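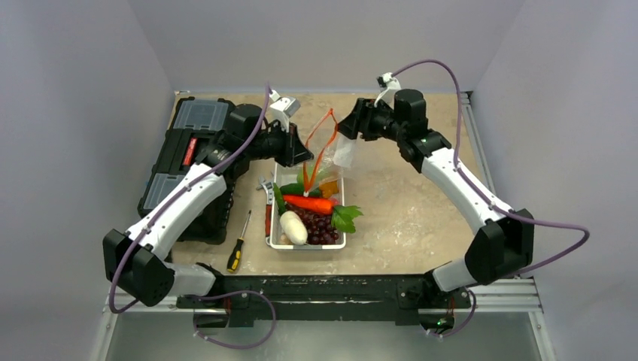 How often do the gripper fingers need to be re-zeroed? Once every 400 cycles, and again after any finger has been taken off.

4.2 Upkeep of the bagging cell

The cell was run by two of the authors, with Roy Inskip looking after the hardware from March onwards. Figure 5 shows both arms holding a clear bag by its opening, over the white tray of produce. Each gripper carries a camera on a bracket above it, and the purple cables run back along the forearms in wide bends. We left this slack on purpose. In the first layout the cables were tied close to the elbow joints, and the right one failed at the connector after 35 hours.

Most faults were small. The bracket screws worked loose and shifted the camera view, which showed up as a poor grip on the bag opening — the arm closed slightly too high. Inskip now checks the screws before each session and marks them with paint. Finger pads are changed as a pair. A full check of both arms takes nearly 9 minutes, including a test grasp on an empty bag.

The Skikov controller was restarted only when a joint reported an error twice in a row. Single errors were cleared by hand and written in the log. The table was wiped down between sessions, but old marks on the surface were left alone — they had no effect on the grasp results in Section 5.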